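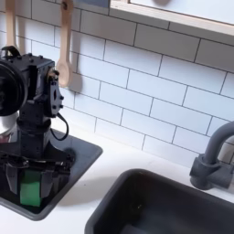 Relatório do projeto da disciplina de Preparação de Documentos Científicos

Modelo LaTeX para o boletim técnico da Jasis: notas de margem, tabelas longas e bibliografia por capítulo

Versão entregue em 2 de setembro de 2020

Resumo

O projeto consistiu em substituir o modelo usado no boletim técnico da associação Jasis, até agora mantido num processador de texto comum, por uma classe LaTeX própria, a que demos o nome de Bomia. O relatório descreve os requisitos, as decisões tomadas, os problemas encontrados com notas de margem, tabelas que ocupam várias páginas e bibliografias separadas, e os testes feitos com um volume antigo do boletim. A classe compila esse volume completo sem erros. Ficaram por resolver dois problemas, descritos na secção 7.

1. Ponto de partida

O boletim sai em volumes anuais. Cada volume reúne artigos de autores diferentes, com tabelas de medições e muitas remissões internas. O volume que recebemos para os testes tem 262 páginas e 47 tabelas, das quais a maior parte passa de uma página para a seguinte. As referências bibliográficas estavam escritas à mão no fim de cada artigo, em formatos que variavam de autor para autor.

O grupo tinha três elementos e trabalhou a partir de março. Um ficou com a classe e a geometria da página, outro com as tabelas, o terceiro com a bibliografia e a conversão dos textos. A partir de certa altura a divisão deixou de ser rígida, porque os problemas das tabelas e os das notas de margem eram em parte os mesmos.

2. Requisitos

A Jasis entregou uma lista curta. Transcrevemo-la com pequenas correções de linguagem:

Formato de 17 por 24 cm, frente e verso, com margem exterior larga para notas.
Notas de margem sempre do lado exterior da página.
Tabelas longas com cabeçalho repetido e indicação de continuação.
Bibliografia no fim de cada artigo, com numeração que recomeça.
Numeração de figuras e tabelas por artigo.
Possibilidade de compilar um artigo isolado.

O último ponto acabou por condicionar quase toda a estrutura dos ficheiros. Um autor deve poder trabalhar no seu texto sem ter o resto do volume, e o responsável pela edição deve poder juntar tudo sem alterar nada nos ficheiros dos autores.

3. Estrutura da classe

A Bomia assenta na classe book e não na memoir. Experimentámos as duas. A memoir já traz muito do que precisávamos, mas redefine comandos de que outros pacotes dependem, e passámos mais tempo a ler o manual do que a escrever código. Com a book foi preciso carregar mais pacotes, mas cada um faz uma coisa e é mais fácil descobrir de onde vem um erro.

A geometria é definida com o pacote geometry. Os valores usados foram:

inner=20mm
outer=45mm
top=22mm
bottom=25mm
marginparwidth=35mm
marginparsep=4mm

Para a compilação de artigos isolados usámos o pacote subfiles. Cada artigo começa com \documentclass[../volume.tex]{subfiles} e herda o preâmbulo do volume. O pacote standalone também foi considerado, mas obrigava a repetir parte das definições.

O motor escolhido foi o LuaLaTeX. A razão principal foi o uso de fontes OpenType já compradas pela associação. A compilação é mais lenta do que com o pdfLaTeX, o que se nota no volume completo e quase não se nota num artigo.

4. Notas de margem

O comando \marginpar tem um defeito conhecido: num documento em frente e verso, uma nota pode aparecer do lado errado quando o parágrafo fica perto da mudança de página. O LaTeX decide o lado antes de saber em que página a nota vai ficar. No volume de teste isto aconteceu várias vezes, sempre junto a tabelas.

A primeira tentativa foi carregar o pacote mparhack. Resolveu alguns casos, mas noutros a nota saltava de lado em compilações alternadas e o documento nunca estabilizava. A segunda tentativa foi o marginnote, que coloca a nota na altura exata do texto e não usa o mecanismo dos objetos flutuantes. O lado passou a estar certo à segunda compilação. Em contrapartida, duas notas próximas sobrepõem-se, porque o pacote não as afasta.

Optámos por uma solução mista. O comando \nota da classe usa o marginnote e aceita um argumento opcional com um deslocamento vertical:

\nota[12pt]{Ver também a tabela seguinte.}

Sem argumento, a nota fica na linha em que foi escrita. Com argumento, desce a distância indicada, ou sobe se o valor for negativo. O ajuste é manual e só deve ser feito na versão final do texto – qualquer parágrafo acrescentado antes pode obrigar a rever os valores.

5. Tabelas

As tabelas foram a parte mais demorada. O pacote longtable permite a quebra entre páginas e a repetição do cabeçalho com \endfirsthead e \endhead. A mensagem de continuação foi posta no \endhead e no \endfoot, de modo que aparece nas páginas intermédias e não na última.

O problema surgiu com as tabelas mais largas do que a mancha de texto. Os autores do boletim estavam habituados a deixá-las entrar pela margem exterior. Num longtable isso não é simples, porque o alinhamento é fixado para a tabela inteira e a margem exterior muda de lado em cada página. Tentámos alterar \LTleft e \LTright a meio da tabela, sem efeito útil.

A solução adotada foi rodar essas tabelas com o ambiente landscape do pacote pdflscape. O PDF mostra a página rodada no ecrã e o volume impresso fica correto. Para tabelas só ligeiramente largas, o ambiente \tabelacompacta reduz o corpo da letra para \footnotesize e o valor de \tabcolsep para 3pt. Quase todas couberam assim.

As colunas numéricas usam a coluna S do siunitx, com vírgula decimal. É preciso indicar output-decimal-marker={,} no preâmbulo. Os cabeçalhos dessas colunas têm de ficar entre chavetas, caso contrário o pacote tenta interpretá-los como números e dá uma mensagem de erro pouco clara. Foi o erro mais frequente na conversão.

6. Bibliografia e conversão

Para a bibliografia por artigo usámos o biblatex com o biber. Cada artigo é envolvido num ambiente refsection, e a numeração recomeça sem intervenção do autor. O comando \printbibliography é chamado pela classe no fim do artigo, com heading=subbibliography.

As referências foram reunidas num só ficheiro .bib, com 2853 linhas depois de limpo. Antes da limpeza eram 2959; a diferença corresponde a entradas repetidas com chaves diferentes. A deteção dos duplicados foi feita com um pequeno programa em Python, o Weldu, que compara título, ano e primeiro autor e propõe pares. A decisão de juntar fica sempre com quem o usa. O programa falha quando o título está abreviado numa das entradas.

Os textos foram convertidos com o Pandoc e revistos à mão. As remissões internas perderam-se quase todas na conversão e foram refeitas com \label e \cref. O cleveref precisa de ser carregado depois do hyperref, e o idioma tem de ser passado como opção ao documento; com o português foi ainda necessário definir \crefname para tabelas e figuras.

7. Testes e problemas em aberto

O volume de teste foi compilado em dois computadores, um com Windows e MiKTeX, outro com Linux e TeX Live. O resultado tem o mesmo número de páginas nos dois. Na instalação com MiKTeX a primeira compilação parou por falta de memória ao criar a base de dados de fontes. Correr luaotfload-tool --update antes de compilar resolveu o caso.

Um segundo teste foi feito com um texto de outra origem, o relatório anual do Pillholm, um arquivo municipal que nos cedeu o ficheiro. Tem poucas tabelas e muitas notas de rodapé, e serviu para ver como a classe se comporta fora do seu uso normal. Foi preciso acrescentar uma opção semmargem, que centra a mancha e transforma \nota em nota de rodapé.

Ficaram em aberto:

As notas de margem dentro de um longtable não funcionam. O comando é aceite, mas a nota aparece na posição errada. De momento a classe emite um aviso.

Quando um artigo é compilado isoladamente, as remissões para outros artigos saem como pontos de interrogação. O pacote xr deveria resolver, mas entrou em conflito com a forma como organizámos as pastas.

8. Ficheiros entregues

bomia.cls – a classe
volume.tex – ficheiro principal do volume de teste
artigos/ – uma pasta por artigo
refs.bib – bibliografia comum
weldu.py – deteção de entradas repetidas
guia.pdf – guia para autores, com exemplos de tabelas e notas

O guia foi escrito com a própria classe, e o ficheiro de origem está na pasta doc. Para o compilar é preciso correr o LuaLaTeX, depois o biber e de novo o LuaLaTeX duas vezes.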